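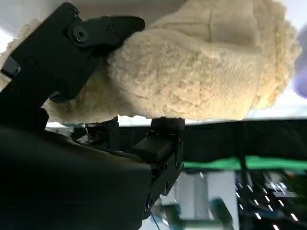

Cell technician (two-arm handling cell), Woter
Bavton site, ground floor
Posted 18 Oct 2021

Woter is looking for a technician to take over the daily running of one two-arm cell at our Bavton site. The cell picks up, holds and puts down soft goods: plush, bread and buns, and the plates and mugs that go with them. It runs on weekdays, and it needs one person who knows it well and keeps it in order. At present the work is shared between the software staff, and small jobs get left.

The post is full time and permanent. You will report to Krisztina Fodor, who set the cell up and will train you on it.

What the job involves

Most of the work is on the grippers. Both arms carry the same black two-jaw gripper, with an upper finger that closes down on to a lower jaw. On the first shift of the week you will take the fingers off, clean them, check the pivot screws and put everything back to the torque on the sheet. Fleece leaves fibres in the joints and dough leaves a film on the pads, so the fingers are also wiped down whenever we change from one kind of goods to the other. Pads are replaced when they stop gripping evenly. You will decide when that is.

A camera is fitted near each gripper and another looks down on the table from above. You will keep the lenses clean and repeat the camera calibration after any finger change, after any knock, and every 14 days in any case. The calibration takes a morning when it goes well. If the figures come out wrong you start again, and we do not run on last time's figures.

Cables are the commonest cause of stoppages. The gripper cable has to have enough slack for the wrist to turn fully, and not so much that it catches on the table edge or hangs in view of the camera. You will route and clip these, check them at both ends of the travel before the cell is started, and replace any that show wear.

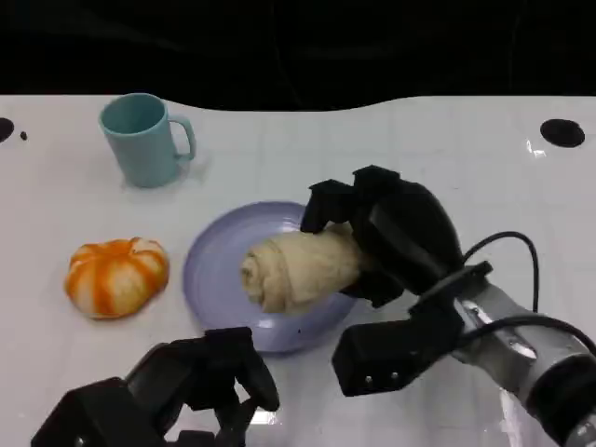
Grip settings are kept by item in a shared log. A bread roll has to be lifted without being crushed, and a large plush needs a deeper close before it will come up at all, so one setting will not do for both. When a new item comes in you will try it at low force first, step up until it holds, and write down the finger opening, the force and how the item looked afterwards. Krisztina reads the log every week and will ask you about gaps in it.

You will also:

set out the table at the start of each run and clear it at the end
wipe the table top and report scratches or glare that trouble the cameras
test both emergency stops before the first run of the day
keep the spares cupboard stocked (fingers, pads, screws, cable, clips)
order parts through Tarawneh, who supply our gripper spares
write a short handover note when you finish
be present for the yearly arm service in February, which is done by an outside engineer from Hillano

You will not be asked to write the control software. You will need to start it, stop it, load a settings file and read an error message well enough to pass it on correctly.

What we need from you

At least 2 years' work in maintenance, test or assembly, on any sort of electro-mechanical equipment. Robot experience is useful and we will ask about it, but people have come to us from printer repair and from packaging lines and done well.

You should be able to work neatly with small hex screws and connectors, read an exploded drawing, use a torque driver and a multimeter, and isolate a machine properly before putting your hands in it. Your written notes must be clear enough for someone else to work from.

A recognised electrical or mechanical qualification is welcome. If you do not have one, tell us what you have worked on and what you did to it.

The work is done standing for much of the day and involves reaching across the table. If you would need the bench or the hours arranged differently, say so in your application or ring us before you apply. The bench height can be changed.

Hours and terms

Monday to Friday, 8 am to 4 pm, with a paid lunch break. No nights and no weekend call-out. The first seven weeks are spent alongside Krisztina, and you will not be left in sole charge of the cell until you have both signed the training sheet. Pay depends on experience and is stated in the written offer along with holiday and pension. We supply safety shoes, tools and overalls. Parking is free, and there is a bike store by the rear door.

How to apply

Send a CV and one page telling us about a machine you have looked after: what went wrong with it, how you found the fault, and what you changed. Please keep it to one page. Address it to Krisztina Fodor, Woter, Bavton site, and put "Cell technician" at the top. Applications can be handed in at reception or sent through the jobs form on our website.

Interviews are held at the site and take half a day. There is a short conversation, then a practical task in which you take a gripper finger off a bench unit, refit it and route the cable. Tools are provided, and you may ask questions while you work. We will also show you the cell.

We will reply to everyone who applies, and the post stays open until it is filled. Agencies, please do not contact us about this vacancy.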